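So, kleiner Thread, weil mich gestern drei Leute gefragt haben, was aus unserem Video-Archiv geworden ist 🧵

Ihr erinnert euch: Im Juli hab ich angefangen, die alten VHS-Kassetten vom Tanzkreis Wevik zu digitalisieren. Volkstanz, Jazzdance, die Showgruppe mit den Schulterpolstern, alles dabei!

Inzwischen sind 230 Clips fertig und 14 davon online. Der mit dem Auftritt beim Stadtfest in Clurberg hat nearly... ach, sagen wir's auf Deutsch: fast 3.000 Aufrufe. Für Volkstanz! Ich war völlig baff. 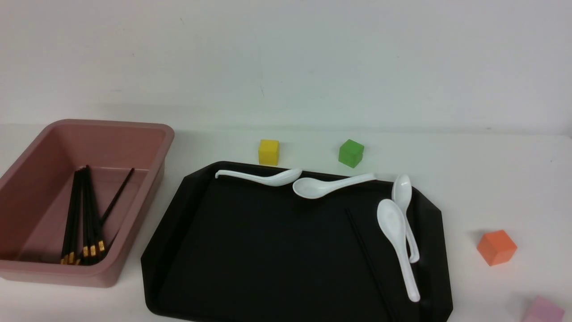
Am meisten kommentiert wird übrigens die Musik. Beim Pálfi-Walzer streiten sich die Leute seit Tagen, ob das die Live-Kapelle war oder doch das Band (ich tippe auf Band, die Geige leiert hinten raus so komisch).

Marlies Bachmann hat sich auch gemeldet, sie hat damals die Kindergruppe geleitet und sich in der zweiten Reihe sofort erkannt. Marlies, wenn du das liest: Ich brauche dringend die Namen zu den anderen!!

Falls jemand noch Kassetten oder Programmhefte hat, gern per DM. Vor allem die Sachen aus den späten 80ern fehlen mir fast komplett.

Nächste Woche kommt dann der Jazzdance dran 💃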